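So I've finally started on the old black tower that's been under my desk since we moved – the one Talha Siddiqui kept telling me to just drop off at the recycling place. I couldn't do it! There are years of stuff on that thing.

First job was the hard drive, a WD, 1 TB, in one of those blue plastic caddies. I'd forgotten how much I like those caddies. No tiny screws rolling off under the radiator, you just squeeze and slide and put it back the same way. 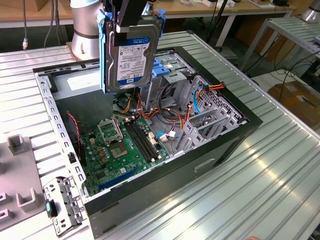
Of the 1 TB I think I really care about 600 GB, and most of that is photos from when the kids were small. The rest is installers for programs I can't even remember buying.

The CPU is already out (my cousin Anum has it now), so next I'm going after the RAM, and then that awful nest of power supply cables. Whoever routed those was in a hurry, and I have a bad feeling it was me.

Mehwish asked if the case is worth keeping. I say yes – it's solid, it has plenty of vent holes, and I'd love to turn it into a quiet little backup box for the hall closet.

If anyone has a spare pair of 4 GB sticks they'd part with, message me. I'll pay the postage and throw in a jar of the apricot jam.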